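2021-03-18

Second try at the rye starter for the Kundau loaves. Fed it 68 g of flour at breakfast and it had doubled by lunch, so yay, the Nygård flour is way livelier than the old bag!
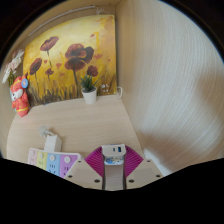 Teodor thinks I'm keeping it too warm (he may be right, the August batch went sour on me the same way). Dough weight came to 1303 g, a bit stiff. Going to hold back the salt till after the first fold and ask Ingvild what she does.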